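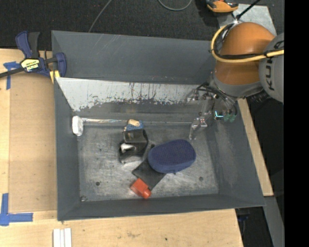
A gray bin on a wooden work surface.

Haltumach to change bulky waste pickup in March

Households in Haltumach will have to book bulky waste pickups ahead of time starting in March, the town council decided in a 4-hour session.

Until now, residents could leave old furniture and mattresses at the curb once a month. Council member Valentyna Ostapchuk said crews made 563 extra trips last year for items left out on the wrong date.

Bookings can be made by phone or at the town office until 3 p.m. Each household gets two free pickups a year.

Bohdan Boiko, who rents out apartments on Mill Street, asked for a higher limit for landlords. The council will take up his request next month. Regular trash collection stays the same.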